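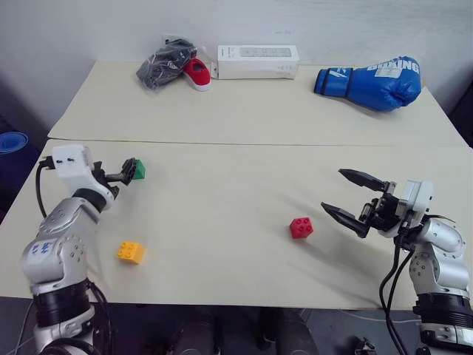 **그림 1.** 스터드형 블록과 작업대. 노란색 블록은 앞쪽 상판에 놓여 있고, 빨간색 블록은 약간 틀어진 상태이며, 초록색 블록은 두 상판의 이음선 부근에서 들려 있다.

## 4강. 스터드 결합식 블록의 치수, 결합력, 작업면

담당: Serena Santoro
배포: 6월 3일 수요일

이번 강의는 3강(공차 누적)의 내용을 전제로 한다. 기호는 3강 유인물과 동일하며, 새로 정의하는 기호만 본문에 적는다. 그림 1의 블록에 대해서는 치수를 제시하지 않는다. 계산에는 4.2절의 기호를 그대로 사용할 것.

### 4.1 용어

- **스터드(stud)**: 블록 윗면에 돌출된 원형 돌기. 결합 시 상부 블록의 내부로 들어간다.
- **피치(pitch)**: 인접한 두 스터드의 중심 간 거리. 기호 *p*.
- **간섭량(interference)**: 스터드 외경과 수용부 유효 내경의 차. 기호 *δ*. 양수일 때 억지 끼움이 된다.
- **결합력 / 분리력**: 블록을 끝까지 누르는 데 필요한 축방향 힘과 떼어내는 데 필요한 축방향 힘. 두 값은 일반적으로 같지 않다.
- **작업면**: 블록을 내려놓고 결합하는 수평면. 상판 여러 장을 붙여 쓰는 경우 이음선을 포함한다.

수용부의 형상은 제품마다 다르다. 본 강의에서는 벽면 안쪽의 리브와 중앙 튜브가 스터드를 함께 잡는 형식만 다룬다.

### 4.2 격자와 외곽 치수

스터드가 한 방향으로 *n*개 배열된 블록의 외곽 길이는 다음과 같다.

> L = n·p − c

*c*는 이웃한 블록 사이의 측면 여유이다. *c*가 0이면 블록을 나란히 붙일 때 측면이 서로 밀어내고, 열이 길어질수록 바깥쪽 스터드의 중심이 격자에서 벗어난다. *c*가 지나치게 크면 벽체에 틈이 보이고 측면 지지가 없어진다. 설계 순서는 *p*를 먼저 고정하고 *c*를 나중에 정하는 것이다.

블록 한 개의 높이 *h*에는 스터드 돌출량이 포함되지 않는다. 적층 높이는 층수에 *h*를 곱한 값에 최상층 스터드 돌출량을 한 번만 더한다. 과제에서 매년 틀리는 항목이므로 확인할 것.

### 4.3 결합력

스터드 한 개의 축방향 결합력은 접촉 압력, 접촉 면적, 마찰 계수의 곱으로 근사한다.

> F₁ = μ · q · A

접촉 압력 *q*는 탄성 범위 안에서 *δ*에 비례한다. 스터드 *m*개가 동시에 결합하면 *F = m·F₁*로 두되, 이는 블록이 평행하게 내려올 때에만 성립한다. 한쪽 모서리부터 들어가는 경우 스터드가 차례로 결합하므로 최대 하중은 작아지고 누름 행정은 길어진다. 분리할 때에도 같은 원리가 적용된다. 손으로 블록을 뗄 때 비틀어 들어 올리는 동작은 이 때문에 유리하다.

반복 결합에 따른 저하는 Kirkavby 시편으로 다룬다. 실습 시편은 최대 3000회까지 결합과 분리를 반복하고, 분리력은 40회 간격으로 기록한다. 초기 구간의 값은 표면 거칠기의 영향이 크므로 회귀에서 제외한다. 제외 구간의 길이는 각 조가 정하고 보고서에 근거를 적는다.

### 4.4 작업면 조건

상판 두 장을 맞대어 쓰는 작업대에서는 이음선의 단차를 먼저 측정한다. 그림 1과 같이 이음선이 작업 영역을 가로지르는 배치에서는 다음을 적용한다.

1. 결합 작업은 한 장의 상판 안에서 끝낸다.
2. 블록이 이음선에 걸치면 바닥 접촉이 부분적으로만 이루어지므로, 누르기 전에 옮긴다.
3. 단차는 이음선의 양 끝과 중앙에서 잰다. 측정기는 Climska 다이얼 게이지를 사용한다.
4. 상판 색은 블록과 구별되는 것으로 한다. 밝은 베이지색 상판에서는 빨간색과 초록색의 윤곽 판별이 쉽고, 노란색은 조명에 따라 대비가 떨어진다.

조명은 확산광을 기본으로 한다. 그림 1의 노란색 블록 옆에는 옅은 그림자가 있다. 그림자의 경계가 뚜렷하면 외곽 치수를 영상으로 읽을 때 오차가 커지므로, 측정값에는 조명 조건을 함께 적는다.

### 4.5 놓인 자세의 표기

상판 위 블록의 자세는 상판 좌표계에 대한 위치 (*x*, *y*)와 회전각 *θ*로 적는다. 원점은 앞쪽 상판의 왼쪽 앞 모서리, *x*축은 이음선에 평행한 방향이다. 스터드가 위를 향하는 자세를 U, 옆면으로 선 자세를 S, 뒤집힌 자세를 D로 표기한다. 그림 1의 노란색과 빨간색 블록은 모두 U이다. 빨간색은 모서리가 앞을 향해 틀어져 있으므로 *θ*를 생략할 수 없다. 초록색은 상판에 닿아 있지 않으므로 이 표기의 대상이 아니다.

직사각형 블록의 *θ*는 180° 주기로, 정사각형 블록은 90° 주기로 적는다.

### 4.6 과제

- 외곽 길이 식에서 *c*의 공차가 *p*의 공차보다 클 때, 한 열의 총길이 공차를 유도한다. 최악 조건법과 제곱합 제곱근법의 2가지로 계산한다.
- 모서리부터 누르는 경우의 하중–행정 곡선을 그린다. 스터드는 2열 배열로 가정한다.
- 4월 실습에서 얻은 Verkadow 시편의 분리력 자료를 다시 정리하여 4.3절의 근사식과 비교한다. 결측값은 보간하지 않는다.

제출은 조별로 하며, 원자료 파일을 첨부한다. 참고 자료는 Leitão 강의록의 끼워맞춤 장이며, 해당 장의 *δ*는 반지름 기준이므로 본 유인물의 지름 기준으로 환산해서 쓴다.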